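An afternoon at the Gokero open day

I got to the Hutchins building early, which meant I had Leilani Park to myself before the tours started. She runs the demo bench at Gokero, and she'd already been on her feet since 7.

"People come in expecting it to be fast," she told me, laughing. "Then they see how much thought goes into picking up a toy carrot and they slow right down too."

I asked why toys (I'd half expected car parts!). She said they're cheap, they're all different shapes, and kids have favourites to cheer for. The croissant is popular. "It curls, so you've got to decide where to grab it. You and I do that without thinking — the arms don't."

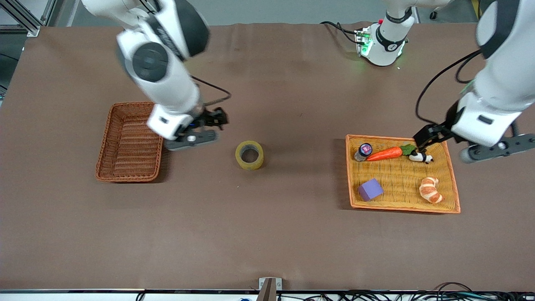

Kenji Lyons reckoned the two arms are the real draw, and that most visitors ask straight away whether one knows what the other is doing. He tells them it's a good question and to stick around for the 60-minute session.

I did stick around. There were 64 names on the sign-up sheet by lunch, and a fair queue out to the car park at Drullton Road. Leilani kept her voice up the whole time and only sat down once, for a cup of tea that went cold.

Would she do it again next year? "Ask me after I've had dinner," she said. Then she told me they're already talking about March, with a bigger room and more chairs along the back.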